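Workshop tips: looking after a hand that wears a sleeve

Last revised October 7, 2018

These notes cover the four-fingered side of the right hand on our walking unit at Skirdale, and the knitted cover that goes over the arm. Most of it applies to any machine of the same build. Allow yourself a clear bench and good light.

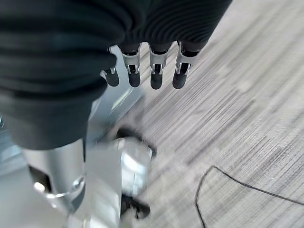
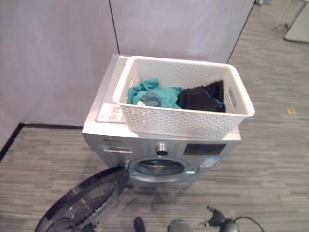 Start with the cover, as it comes off first and goes back on last. Roll it up from the hem a little at a time and keep it off the finger hinges, where a loose loop of yarn can catch. Ribbed knit like the dark grey one over the fingers holds lint down in the ribs, so go along them with a soft brush and then across. If it needs more than that, it goes in the machine on a cool wash inside a net bag, with nothing that has zips or hooks. Check the drum by hand for screws and washers before you shut the door. Dry it flat. A cover that has been hung up by the cuff grows longer and ends up over the knuckles.

With the cover off, wipe down the metal segments with a dry lint-free cloth. The slots in the sides of the fingers collect fluff, and a wooden cocktail stick wrapped in a scrap of cloth gets most of it out. Don't use an air line, as it pushes the fluff further into the joint. A small hand blower is fine.

The black fingertips want a damp cloth and a drop of washing-up liquid, no solvents. Look for flat spots and shiny patches. We change all the tips on a hand together, every 400 hours of running, and sooner if one has started to slip on smooth plastic. Yesenia Restrepo keeps the spares in the drawer marked 2846 – please write down what you take.

Small screws above the tips should be nipped up with the short driver and no more than that. If one turns freely for 3 full turns, the thread has gone and the segment has to come off.

Oil: one drop of the Lazarević light oil on each hinge pin, work the finger through its travel by hand with the power off, then wipe away the excess. Oil left on a hinge will be in the knit by the end of the day. We did the whole lot in April with the heavier Britholm grease and spent around 8 hours getting it out again.

Before you power up, walk the floor and move any thin cable lying on the carpet. A foot coming down on one can damage the sheath without leaving much of a mark.

Put the cover back on with the ribs running straight and the hem above the first joint. Run each finger open and closed at slow speed and watch the hem while you do it. If it creeps down, take it up with two loose stitches at the cuff.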